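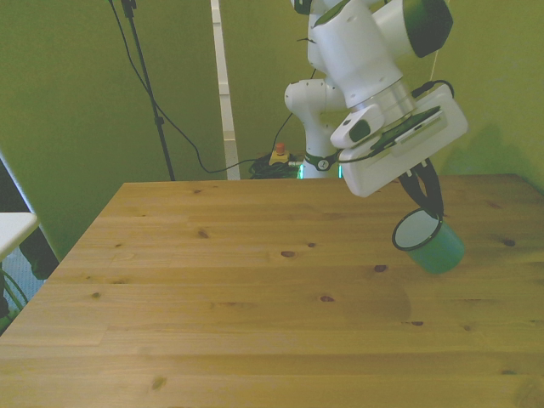 White robotic arm over a wooden table.

Plesham Art Forum > Collections and Estates > Disposition of the Matić studio drawings

DMacDonald (Moderator)
Members are asked to comment on the proposed terms for the Matić studio drawings before the November meeting. The estate offers 27 sheets, of which up to 15 may be lent to other institutions in any one year. The remainder would stay in the Bulier Room. Comments will be passed to the board in full.
Dwight MacDonald

ollia_prints
I support the gift but object to the lending clause. Charcoal on newsprint does not travel well, and several of these sheets were never fixed. Has a paper conservator been consulted?

M. Krasniqi
I studied under Matić and must respectfully disagree with the previous member. He pinned those drawings to the wall for students to handle. Keeping them in drawers would run against everything he taught.
Mirsad Krasniqi

ollia_prints
A teacher may treat his own work as he wishes. A museum has a different duty. I would accept loans of the ink studies only.

DMacDonald (Moderator)
A conservator's report has been requested and will be posted in this thread once received. Please note that the ink studies number two, so a clause limited to them would have little practical effect.

gessoandsize
Would the estate consider facsimiles for classroom use? Students could then handle the copies as often as they liked.

M. Krasniqi
A facsimile does not show the pressure of the hand — that was the whole of his first-year course. I remain opposed.

DMacDonald (Moderator)
Both positions are noted. The comment period closes Sunday at noon. Members who wish to see the drawings beforehand should write to the Bulier Room to arrange a time.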